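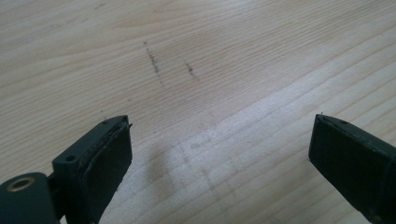
ELCOMBE, March

Culture collections are funded as if they were storage. A freezer is bought, a technician is hired for 2 years, and the grant closes. The strains then sit at minus 70 until a compressor fails or a lab head retires.

The Honkanen collection held nearly 400 soil isolates when its host department closed. Fewer than 100 had a second copy anywhere. Papers that cite the rest can still be read, but their results can't be checked against the original organism.
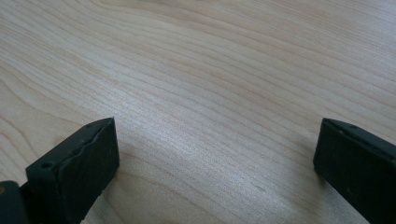
Grain pattern on a pale wooden surface.

Sequencing is the usual answer. A genome is cheap to store and easy to share. It does not grow, though, and it can't be tested against a drug that has yet to be made. For many soil bacteria a large share of the genes have no known function, so the file records what we can't yet read.

Journals could fix part of this with one rule: no new strain is described unless a live sample is held in two places — and both places have money to keep it.

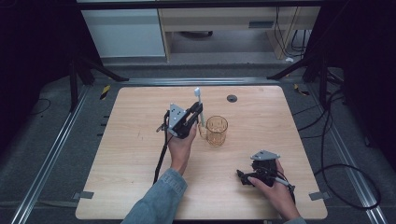
The cost should sit in the original grant, as a fixed fee per strain, paid up front. Gundbridge already works this way for its yeast holdings. Applicants complain about the fee, and some will deposit less. I would accept that. A small collection with working backups is of more use than a large one with a single power supply.

Prasetyo Mandagi

Home | Opinion | Research | Funding | Archive

Related
Stemance revises its deposit terms
Freeze-drying or deep cold for soil isolates?
Who pays for the second freezer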